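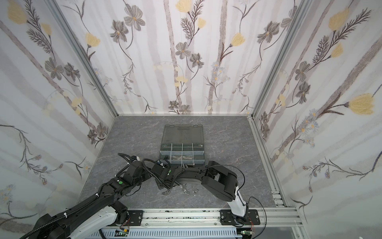
Programmes > Shared Practice Fund > Grantee reports > Flatura

Overview Reports Budget notes Contacts

Flatura: good practice for small two-arm workcells
Second progress report, January 2024
Prepared by Poul Nørgaard for the programme office at Watden

Shared 4 times 2 comments

Dear all,

Thank you for your patience with this one, and for the very kind notes that came back after the first report. I had meant to keep this short and I can already tell that I shan't manage it, so please do skip to the part on money if that is what you came for.

You will remember that Flatura set out to write a plain set of working rules for people who run two arms over one bench. The existing safety standards are good on the big things, such as guarding, stopping and who may hold the key, and we have no wish to rewrite any of them. What our partners at Gunnlaugsson kept asking us for was the next layer down: how you lay out the bench, what you write down before a run, and what the person on shift may decide without ringing somebody up.

Where the draft stands

The draft now has 37 rules, which is more than I promised you and probably more than anyone will want to read in one sitting. Most are a sentence long. The ones on small hardware have taken up the greater part of the autumn, and they are the ones I am fondest of.

Sorting clips, screws and fittings into a compartment box sounds like the gentlest job you could give a pair of arms, and in many ways it is, but it finds every gap in your habits. Our first version simply said "clear the bench between runs". Two people read that in two quite different ways: one put everything back in the box, the other swept the loose parts to the side and closed the lid. Both had followed the rule! So it now reads as follows.

Rule 12. Before a run, the operator records which parts are on the bench and which are in the box. After the run, the same list is checked again. A part that can't be found is looked for before either arm is moved.

Rule 13. A hinged lid is either fully open and resting flat, or closed. Arms are not started with a lid standing half way.

Rule 14. Where two arms share a box, the run sheet says which arm may enter it first, and the other waits outside until the first has withdrawn.

Rule 14 caused the most talk at Tokuvstead. The team there felt, quite fairly, that good software ought to settle the matter by itself. I agree that it ought to, and theirs does so very nicely, but I still want it on the sheet, where a new starter can read it with a cup of tea in hand. We settled on keeping the rule and adding a line to say that the software's own order may be copied straight on to the sheet.

There is a short section on rails and cables as well. An arm that travels along a rail takes its cable with it, and the slack that suits one end of the travel may not suit the other. The draft asks for a slow pass from end to end, with a person watching the cable and nothing else, after any change to the mounting. It is dull work and I recommend a chair.

What went less well

The checklist. We printed it on both sides of a card, and the back of the card was hardly ever filled in. I was rather proud of the back of the card. It has been cut down to one side, and the questions about lighting and background have moved to the weekly sheet, where they sit more happily.

We are also behind on the wording for people who teach arms by guiding them. The rules for automatic running don't carry over neatly, and I would sooner send you that chapter late than send you a muddle. Gunnlaugsson have offered a reader for it, which I have accepted with great relief.

Money

We have spent 80 per cent of the sum set aside for trials, and the printing line is barely touched. With your agreement I should like to move part of the printing money across to pay for a second visit to Tokuvstead. Nothing else in the budget needs to change.

Next steps

The full draft goes to both partners for comment once the guiding chapter is in. We then plan a trial of the complete set, with operators who had no hand in writing it, and the final text should reach you in June. If anyone at Watden would like to come and sit in on a trial, do let me know, as there is room on the bench side for two visitors and we are always glad of company.

With warm thanks,
Poul Nørgaard

Previous report Next report Back to all grantees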